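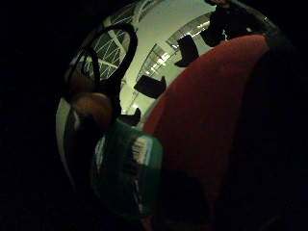
Maihi any% TAS, working notes, October

Starting point is the v6 input file from Martti. Syncs on my build from power-on through the end of the Flanora stage, desyncs in the elevator room after it. Cause found before lunch: his file was recorded with the older timing core, which has one fewer lag frame on the room load. Inserted a blank frame at the load and the rest plays back clean to the Arnix fight. Saved as v6b. Do not edit v6 directly, Rasa is still comparing against it.

Elevator room

Old route waits for the platform. Tapio's idea was to take the damage boost off the upper turret and land on the platform while it is still descending. Tested with the turret shot arriving on every frame of its window. The boost reaches, but only if horizontal subpixel is 63 or higher on the frame of the hit. Entering the room normally gives a subpixel well under that. Two ways to fix it:

Turn around for one frame before the door. Costs 2 frames, gives the subpixel every time.
Jump one frame later off the last ledge in the previous room. Costs nothing by itself but shifts the bat, and the bat then blocks the door.

Went with the turnaround. Net gain for the room is 15 frames. Might be 17 if the bat can be moved. Shanti has the RNG notes for that enemy type and I have asked her for them.

RNG

The generator advances once per frame plus once per active enemy that rolls for an action. It does not advance during lag. That explains why v5 and v6 had different drops from the same inputs. Wrote a Lua script that prints the seed at each room transition and dumps it to a text file, one line per room. Brute forced the Arnix opening pattern with it: 1000 seeds, each played forward to the first attack. Only the low sweep is useful to us, because it leaves the core exposed for the full charge shot. The high sweep costs a second cycle.

Seeds that give the low sweep are not evenly spread. There is a gap right where our current arrival lands. Waiting is 6 frames to the next good one. Alternatives tried for burning RNG without losing time:

Leaving the second drone alive in the hallway. Advances the seed as expected, but the drone causes lag near the door. Worse than waiting.
Firing a shot offscreen. No effect on the seed at all. The comment in the wiki page that says otherwise should be removed.
Pausing. Advances nothing, loses time.
Killing the drone later, just before it leaves the screen. Two extra rolls, no lag. Lands on a low sweep seed.

Last one is in v7. Boss fight redone from there, and the second charge shot now connects at the first possible frame.

Praton skip

Still not working. The clip through the left wall needs a downward speed that I can only reach from the top of the shaft, and from there the camera has scrolled far enough that the wall tiles are unloaded and replaced with solid. Merja thinks the camera can be held back by facing left during the fall. Tried it for an hour. Camera does lag behind, but it catches up on the last screen regardless of facing. Did not try alternating. Leaving this open, it should not hold up v7.

Housekeeping

Memory watch file updated with the camera target addresses, X and Y, both 16-bit. The old entry labeled "cam speed" is wrong, it is the parallax offset. Renamed it.
Savestates from before the core change will load but desync within a few rooms. Deleted mine. Please delete yours too.
Encode settings unchanged.

To do

Bat manipulation before the elevator, once the notes arrive
Alternating facing in the Praton shaft
Check whether the turnaround also works with the later door entry Tapio uses
Replay v7 from power-on twice and compare the seed dumps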